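Home > Computers > Buying and selling

Is "Grade A refurbished" worth anything, or am I paying for a sticker?

Asked by lentilsagain, October 29, 2018

I need a laptop for the evening bookkeeping course at Punley and I don't want to buy new. I've been reading listings for two weeks and I've stopped believing all of them.

The main one I keep coming back to is from a seller called Plutar. They want $700 for a "Grade A, professionally refurbished" machine. The same model in Grade B is a good deal cheaper and as far as I can tell from the listing it is the same computer with the same memory and the same size drive. When I asked what makes it A, they told me it had passed their "multi-stage Umis inspection." I asked what Umis was and got a link back to the page I was already on.

What I would like to know:

Does the grade tell me anything about the inside of the machine?
Is the battery ever part of it?
Is a local shop any better? There is one called Đorđević near me that sells used ones with a hand-written tag and no grade whatsoever.

I'll be using it for spreadsheets, email and some video lessons. It will live at home most of the week so I don't care much about weight. I do care about it dying in the middle of the course, which starts over after the break and runs until July. 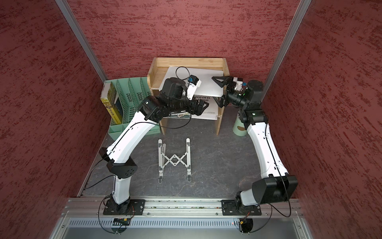
Desk shelf at the back, red walls around it.

Please don't just tell me to buy new. I have had that answer already from everyone at work.

2 answers, sorted by votes

gravelbed

I worked returns for an electronics reseller for 9 years, so read this with that in mind. I am not neutral about grades.

There is no standard. Each seller makes up their own letters. One place's A is another place's B, and I have seen the same unit leave as a B, come back unopened, and go out again as an A because we were short on As that week. When a page says "Grade A" and doesn't have a link to a plain list of what that means, treat it as you'd treat "farm fresh" on a carton.

Where a list does exist, read it closely. Most of the ones I've seen are only about looks. Marks on the lid, wear on the palm rest, shiny keys, dead pixels if you're lucky. The inside gets one line, something like "fully functional," which can mean it turned on. So to your first point, usually no, the letter doesn't tell you a thing about the inside.

Battery: almost never, unless they give a number. "Battery tested" means a person or a program looked at it. It doesn't say what they found. Ask for the cycle count and the current full-charge capacity compared with the original, in writing. A seller who has tested it can send you that by email in a minute. A seller who hasn't will tell you batteries are a consumable part and not covered. That's probably true in their terms, by the way, so read those too.

As for Umis, I've never heard of it and wouldn't pay extra for it. It might be a perfectly good checklist. It might be a word on a sticker. If they can't send you the results for the exact serial number you're buying, it makes no difference which.

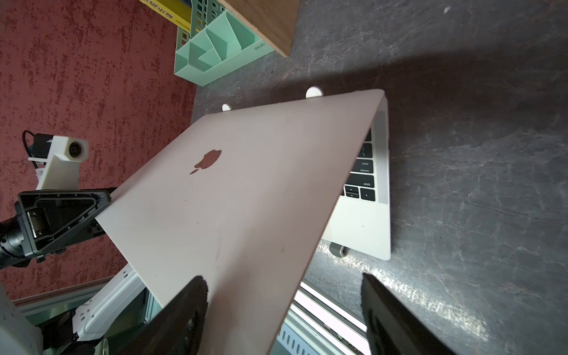 What to look at before you hand over money

Open it and close it several times. The lid should stay where you put it. A loose hinge gets worse, and on a lot of models the fix means replacing the whole upper half.

Type in a blank document using every key, including the ones along the right side people forget. Enter, shift, the arrows. Sellers wipe keyboards down nicely and never press them.

Play something through the speakers with the volume up. Buzzing that comes and goes is still buzzing.

Plug a charger into every port that takes one and wiggle it gently. Same with a USB stick.

Set it on a flat table and press on each corner. If it rocks, look underneath. It might be a missing foot. It might also be a swollen battery pushing the case out, and in that case walk away whatever the letter is.

Sign out of everything, restart, and make sure it doesn't ask for somebody else's password. You would be surprised how many "professionally refurbished" machines are still tied to a previous account. That's a brick, and good luck getting a refund out of a marketplace seller after day 7.

If you're buying by mail you can't do any of that beforehand, so what you are paying for is the return policy. I'd take a Grade C with a decent return window over a Grade A with "all sales final" every time.

Comment from lentilsagain: This helps, thanks. Plutar's window is 7 days and I pay the shipping back. Is that normal?

Comment from gravelbed: Common. I wouldn't call it good.

oldfusebox

Disagree a little with the above. Grades aren't useless, you just have to use them backwards. If all the letter covers is cosmetics, then the cheapest letter is where the bargains are, and you should let other people pay for the shiny ones.

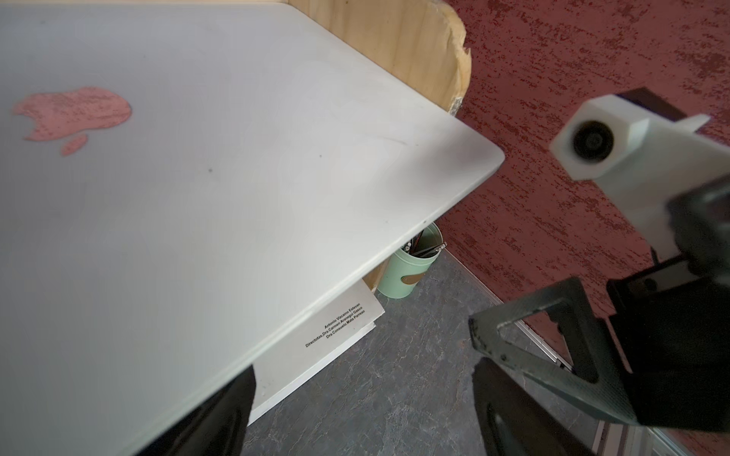

Cosmetic wear is the cheapest thing to put up with on a used computer, and sellers knock a surprising amount off for it. I've bought 3 this way for family and all of them were listed under the bottom or next-to-bottom grade. Look at the white lid in the photo, with its smudges and light scuffs and the little dark speck near the middle. Some sellers would drop a machine a whole letter for that, and a smudge might come off with a damp cloth. A scuff won't stop a spreadsheet from opening. What I won't accept at any price is a dent on a corner, because a corner dent says drop, and a drop can mean a drive or a board that goes bad in month two. Listings love to lump dents and scuffs together as "signs of use," so ask which it is and ask for a close photo of all the corners.

Also be careful with stock photos. If the listing shows a spotless laptop on a white background, you're not looking at the one they'll ship. Ask for pictures of the real unit. I had one seller refuse and say it was "against warehouse procedure." Fine, then it's against my procedure to send money.

On the local shop: I don't know Đorđević, so I won't vouch for them, and a hand-written tag proves about as much as a printed sticker. But you can walk in with gravelbed's list and try everything at the counter. If they get grumpy about it you have learned something for free. Ask what they do if it fails after a month and get them to write that on the receipt.

For spreadsheets and video lessons $700 sounds steep to me for used. I paid nearly that for a new one, a plain one, but new. I know you said not to say it.

Comment from lentilsagain: You said it anyway. Going to the shop with the list, will ask Plutar for the battery numbers in the meantime. No reply so far.

Comment from gravelbed: Give them a day, then cross them off.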